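4.2 Contact perception during strap handling

The wrist camera is the only sensor that observes the contact between the gripper and the strap. The planner therefore receives its estimate of the clip position from this view, and the arm controller receives a corrected target from the planner. We use the segmentation module of Mernow without changes, and we trained the clip detector on 3,415 labeled images, of which 1,334 include a partial occlusion by the gripper.
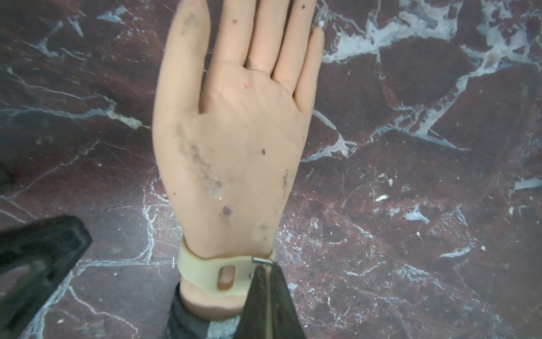

Figure 5. Wrist camera view of the gripper at the strap of the artificial hand, on the marble surface.

The detector gives two outputs, a point and a confidence value. When the confidence falls under the threshold for five consecutive images, the controller stops the motion and keeps the last accepted target. This rule is simple, but it prevented the oscillation which we reported for the earlier version of Trillby.

A remaining difficulty is the background. Pale veins in the stone can have a similar brightness to a metal part, and the first detector often confused them. We reduced this error by limiting the search to the region of the strap mask. The mask itself is less reliable where the band bends, and we discuss this case in Section 5.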